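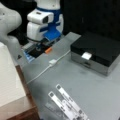
Turano Bench Kit for Student Robotics Clubs

Item no. 1447
Category: Classroom and competition, pick-and-place

The Turano bench kit equips one table for the tabletop handling event in the Valtville league. It supplies the consumables and fixtures a team needs to practice at school. The arm and gripper are not included. Teams normally have these from the starter program or order them separately.

Contents
Printed tag strips, pack of 23
Gray table cover, matte
Black backdrop panel with two feet
Practice objects, set of 7
Inline cable extension, white
Team workbook, Mai edition

Setup
Clamp the arm base before laying the cover. Place tag strips flat, printed side up, inside the reach of the gripper. Strips may be set at any angle, but both ends must lie flat. Run cables along the table surface and keep connectors clear of the pick zone. Put the backdrop on the side opposite the camera. Recalibrate after any strip is moved.

Specifications
Cover width: 76 cm
Strip material: coated paper
Backdrop finish: non-reflective
Power: none required

Compatibility
Fits the tables used at the Climovville regional and most school lab benches. Glossy lids and clear plastic parts are allowed as practice objects under league rules, but they are harder to detect and are not part of the standard set.

Ordering
Sold to schools and registered clubs. Orders for the spring season close at the end of February. Replacement strips are sold by the pack. Opened packs cannot be returned.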